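爱芙利社区公寓招募“客厅电视使用习惯”访谈参与者

分享 6　评论 2

爱芙利（Avley）公寓管理处与普罗拉（Prolura）居住研究工作室合作，现招募住户参加一项关于客厅电视使用习惯的访谈。访谈结果将用于修订公寓公共休息室和出租单元的电视配置标准，包括机顶盒型号、遥控器按键、字幕默认设置和说明卡的写法。

现行标准沿用多年，住户反映较集中的问题有：开机要按两次电源，换输入信号源时找不到按键，老人误按后电视没有画面，只能打电话叫人上门。管理处希望在更换下一批设备之前，先听住户讲清楚平时怎么用。

一、招募对象

1. 年满十八周岁，目前在爱芙利公寓A区或C区居住，租户和业主均可。
2. 家中有电视，每周至少看两次。
3. 能用普通话交流。听力不便者可由家属陪同，也可以改为书面访谈。
4. 家中有六十岁以上老人同住的，优先安排。
5. 从事电视、机顶盒销售或维修工作的住户，本次暂不参加。

二、访谈内容

每户访谈一次，时长不超过两小时，中间休息。访谈员会请您讲一讲平时谁开电视、谁换台、看哪些节目，遇到打不开或没有声音时怎么处理。之后请您带来家里正在使用的遥控器，按自己的习惯操作几遍，并说明哪些键常用，哪些键从来不碰。红色电源键、信号源键和音量键是必问的三项。

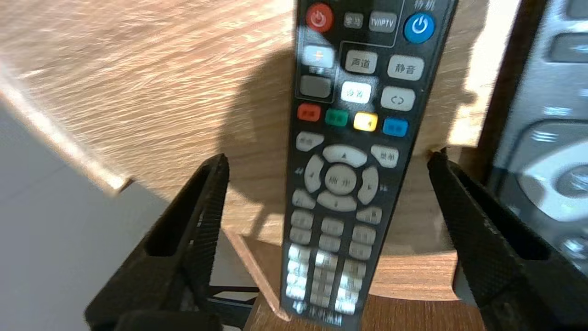
三、时间和地点

访谈安排在四月，每周四下午两点至六点，地点为会所二楼活动室。行动不便的住户可以申请上门，报名时请注明楼号和单元。活动室提供茶水，不提供停车位，请步行或乘小区接驳车前来。

四、报酬

完成访谈的每户可得1000元。同意在家中连续填写观看记录的，另付1000元，合计2000元。报酬在全部内容完成后以转账方式支付，需提供本人银行账户。中途退出的，按已完成的部分结算。

五、需要携带的物品

身份证或居住证明、老花镜（如需要）、遥控器。家里有几个就带几个，电视和机顶盒分开的请都带上，万能遥控器也可以带。电池请提前装好。有些遥控器上除了“电源”还有“待机”，“学习”键和“TV/IPTV”键也常有住户问起，访谈时会逐个请您说说自己的理解，答不上来没有关系。

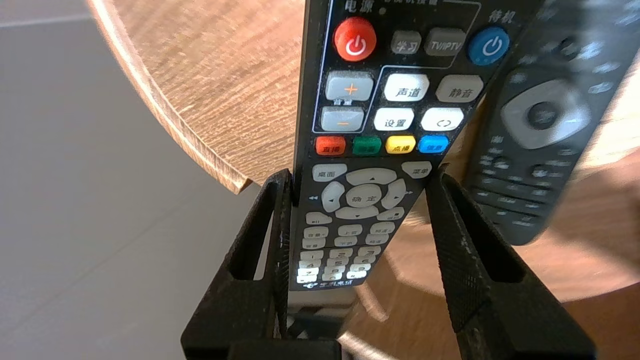 六、个人信息

访谈会录音，录音只供研究工作室整理文字稿使用，整理完毕后删除。报告中不出现姓名和房号。您可以拒绝回答任何问题，也可以随时要求停止录音。

七、报名方式

请到物业前台领取报名表，填好后交给前台的阿菲娅·巴瓦（Afia Bawa），或投入大堂意见箱。表格上请写明联系电话和方便的时段。名额有限，A区、C区各半，报满即止。入选住户会接到电话通知，未入选的不另行通知。

对访谈内容有疑问的，可向项目负责人塔尔莫·斯特拉兹（Tarmo Strazds）询问，工作日上午在会所办公室。

读者评论

C区老周：我家电视是房东的，机顶盒是自己办的，这种算不算？

物业前台：算，两个遥控器都请带来。

小满妈妈：周四下午要接孩子，能不能带孩子一起去？活动室有没有地方坐？

楼上的邻居：建议顺便问问字幕字号，我妈每次都嫌小。

爱芙利公寓管理处　版权所有　联系我们　返回顶部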